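Open Calls Should Publish Their Numbers

13 Feb 2002

An artist-run group that asks strangers for work is running a selection system. It should report on that system the way a print studio reports on paper stock: how much came in, how much was used, and what happened to the rest. Very few do. The last round at Samevcombe is a useful case, as the group put its figures on the back page of the catalog, where most readers will have missed them.

What the figures show

Samevcombe received 1,012 entries. Of these, 816 met the written rules on size, format and date of work. The jury chose 45. So 196 entries failed before any juror looked at them, more than four times the number that were hung. The catalog does not say which rule they broke. My guess is the size rule, which gave the limit for framed work in one paragraph and for unframed work in another, and used different units in each.

A failed entry still costs the artist a fee, a set of slides and return postage. If one entry in five fails on form, the form is at fault and should be rewritten before the next call goes out.

The jury

Samevcombe used 2 jurors for all 816 entries. I have no complaint about the taste of either. The trouble is the workload. A slide seen late on the second day does not get the same attention as one seen in the first hour, and the order was by date of receipt, so artists who mailed late were judged by tired eyes. Mbwambo, a smaller group with a similar budget, shuffles its slides and runs a second pass in reverse order. The method costs one extra day -- cheap by any measure.

Akia goes further and sends each artist a printed slip with the round in which the work was dropped. The slip gives no comment and needs none. An artist who reached the last round has reason to try again. 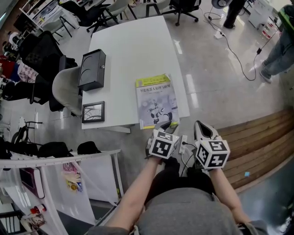

What I would change

Print the counts in the call itself, with the reasons for rejection. State the limits once, in one unit. Shuffle the slides. Trolex will open its next call in May and has the draft rules out for comment now. The draft has no reporting clause. Adding one would take a single sentence, and members can still ask for it in writing.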